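How Our Town Talks About Store Theft: A Term Project on Local Crime News
Zindurthorpe, spring term

When I started this project in March I thought I would be writing about shoplifting, plain and simple, and I had a nice neat outline to go with it. Then I began reading the police notes printed in the Clellon, our local paper, and I got pulled (happily!) into the way those short items are worded.

I read 238 items in all, going back 18 months, and sorted them by what was taken, where, and whether a name was printed. Of those, 17 came from the Vaher shopping center alone, which surprised me, as my family is there almost every weekend and I had never heard a word about it. Most were small thefts of razors, baby formula or phone chargers. The largest loss printed was $1199, for a laptop.

What stayed with me is how often a person was named at arrest and then never mentioned again. I went looking for follow-ups and found very few, though I may have missed some in the issues our library doesn't keep. My teacher, Gediminas Šimkus, was kind enough to let me have an extra week for that search, and I used every evening of it. 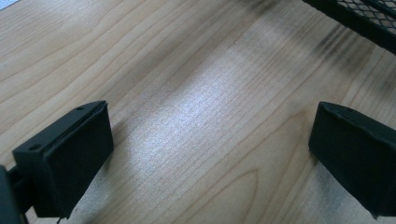 Hae-won Kang wrote back after reading my draft that I was being a little hard on the paper, because court dates slip for months and a small newsroom can't sit through all of them. She also thought I should have asked the stores what they report and what they let go. I did try the manager at Coreck once, by phone, and left a message. I would still like to add that part if I get the chance next term.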